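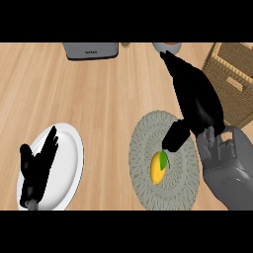
The mango, again

March, late, kettle just gone off

I should have gone to bed an hour ago, but if I don't write this down tonight I'll tell it to myself wrong in the morning. It's the fault, the one with the right arm. I have been chasing it up and down all day and I think I finally have hold of its tail.

So, the task is the plain one we've been running in the simulator since I came to Tovside: mango off the gray woven placemat, over to the white oval plate, let go, arms home. A child could do it, and the left arm does do it, very sweetly. The right arm gets its hand down over the placemat, comes up to the mango by the leaf, and there it stops. It doesn't drop anything or knock anything over. It just sits, with the clock running, until the whole run times out at 60 seconds and gets marked as a failure.

I left 200 runs going while I ate my lunch (leftover soup, better the second day) and came back to find that 4 of them had done something much worse. In those the arm didn't wait at all. It pushed straight down, through where the mango was and on into the table, with the force reading climbing the whole way and the stop never tripping. Run 3961 is the ugliest. I watched it over and over with my hand on my mouth, silly really, when it's only pixels and the fruit is back in its place the moment you press reset. But Moffat is the real pair of arms, bolted down at Hemilcombe, and the same controller was meant to go onto it next week, and Anika stands right beside that bench when she works.

I called her straight away. Anika Iwasaki is the calmest person I have ever worked with, and even she was quiet for a bit. Then she asked what the leaf was. I said, what do you mean, what is it, it's a leaf! And she said no - what is it to the contact checker?

Well. The leaf has no contact shape of its own. It is drawn, and it's a lovely bright green, but to the checker it is thin air, while the hand's planner treats it as part of the fruit. So one half of Skemonari believes we've arrived and the other half swears we haven't touched a thing. Most times they wait for each other forever. Now and then the second half wins and down we go.

I've written to Rosalind Pennington to say the move to Moffat is on hold, and that I want the force stop taken out of the checker's hands altogether and put somewhere it can't be argued with. She won't love the delay. She wrote back within minutes, though, and all it said was "Good. Hold it."

Tomorrow: give the leaf a shape, rerun the lot with the same seeds, and look at the wicker basket and the bowl while I'm in there, in case they've been left half made too. Anika is going to tape a line on the floor at Hemilcombe in the meantime, and keep the power off.

Tea's gone cold. Bed.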